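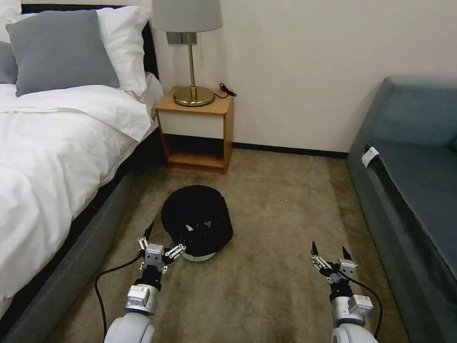
Lunes, 25 de marzo de 2019

Informe de avance para la Fundación Plestico
Programa Mikudex de alojamiento para familiares de pacientes

14 compartidos · 3 comentarios

Hola a todos:

Les prometí un informe corto y ya saben que lo mío no es la brevedad, pero lo intento. Cerramos el trimestre con 1,140 noches de alojamiento, que para nosotros es una barbaridad (¡en todo el año anterior fueron 1,562!). Casi todas las familias vienen de pueblos a más de cuatro horas del hospital, y la estancia típica sigue siendo de cinco o seis noches, aunque tuvimos una señora de Chávez que se quedó siete semanas y acabó enseñándonos a todos a hacer tamales.

Lo que más trabajo nos dio fue la lista de espera. Antes la llevábamos en un cuaderno y ahora está en una hoja compartida con trabajo social – Xóchitl Serrano la montó en un fin de semana – y se nota muchísimo por las mañanas, cuando llaman todos a la vez. Seguimos diciendo que no a demasiada gente. Los martes son lo peor, por las cirugías programadas.

De dinero vamos bien, con un pero. El transporte nocturno se comió más de lo previsto y pasé 2,000 pesos de papelería a taxis. Ya lo había hablado con ustedes por teléfono, lo dejo aquí por escrito para que conste. La lavandería Skurkgate nos mantuvo el precio hasta junio; después toca renegociar y no me hago muchas ilusiones. 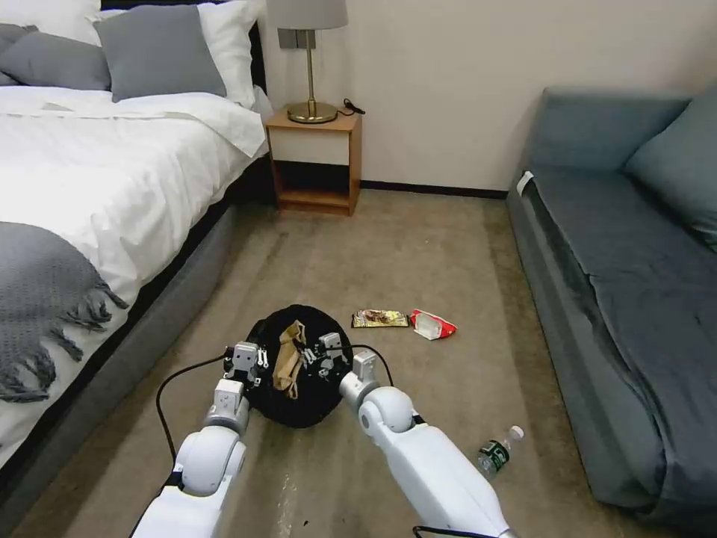 Bolsa negra de tela sobre la alfombra del dormitorio.

También empezamos a dar a cada familia un juego de toallas y una hoja con teléfonos, rutas de camión y las fondas baratas de la zona. Imprimimos 50 hojas y volaron, así que la segunda versión ya va con el horario correcto de la farmacia (el de la primera estaba mal, culpa mía).

Me falta mandarles las facturas de febrero. Están casi todas, menos dos de taxi que estoy persiguiendo. Y una pregunta: ¿podemos mover lo que sobró de mobiliario al pago de la luz, o necesitan que lo pida con carta?

Un abrazo enorme y gracias por la paciencia.

Contacto | © 2019 Mikudex | Volver arriba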